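Tabletop

A tabletop is the flat upper part of a table, desk, counter or workbench. It is the surface on which objects are placed and on which work, meals and games take place. The term covers both tops that are made as one piece with their supports and tops that are sold separately and fitted to legs, trestles or a cabinet by the buyer.

History

The earliest tables in many regions were boards laid over loose supports and put away after use. This practice is the source of the English word "board" in the sense of meals provided, as in "room and board." Fixed tops became more common as houses gained rooms set aside for dining. Framed construction, in which a top rests on rails joined to the legs, allowed thinner boards to be used without sagging.

Factory production changed both the shape and the price of tabletops. Sheet materials made it possible to produce wide surfaces without gluing narrow boards edge to edge, and standard sizes followed.

Materials

Solid wood remains in wide use. It can be sanded and refinished many times, but it swells and shrinks across the grain as the air becomes more humid or dry. Makers allow for this movement by fixing the top with slotted brackets or wooden buttons.

Stone tops include granite, marble and slate. Granite resists scratching, while marble is marked by acids such as vinegar and lemon juice. Glass tops are normally made of tempered glass, which breaks into small pieces.

Laminate tops consist of a thin decorative sheet bonded to a core, most often particleboard. Solid surface materials, made from mineral powder and resin, have the same color through their full depth, so that light damage can be sanded out.

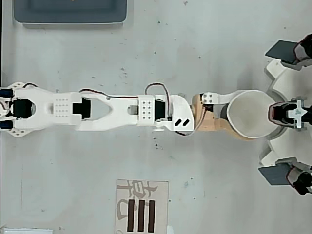 Color and finish

Patterned surfaces hide crumbs, dust and small scratches better than plain ones, and they are often chosen for schools, kitchens and offices. Very dark and very glossy finishes show fingerprints. Matte finishes reduce glare from overhead lights and are preferred where people read or write for long periods.

Edges may be square, rounded, beveled or covered with a strip of wood, metal or plastic. On laminate tops the edge is the part most likely to fail, as water that enters the core causes it to swell.

Dimensions

The height of a table is measured from the floor to the upper face of the top. Dining tables and desks are usually made to similar heights, while standing counters are higher and coffee tables much lower. Thickness depends on the material and the distance between supports.

A long top may need a center rail. The Stamo trestle top, sold in a length of 2000 millimeters, is supplied with 2 steel bars that are screwed to the underside for this purpose. The Kastska range uses a folded metal frame in place of bars.

Care

Most tops are cleaned with a damp cloth and mild soap. Abrasive powders dull both laminate and lacquer. Oiled wood requires a fresh coat from time to time, and unsealed stone should be treated with a suitable sealer. Hot pans are best placed on a mat, even on surfaces sold as heat resistant.

Collections

The Drastgate Furniture Collection holds 261 separate tabletops and sample boards. Its catalog was prepared by Fulgencio Sepúlveda and arranges the pieces by material. The samples from the Pastor workshop are kept with their original finish records.

See also

Countertop
Desk
Trestle table
Workbench

This article was last reviewed on 16/09/2021.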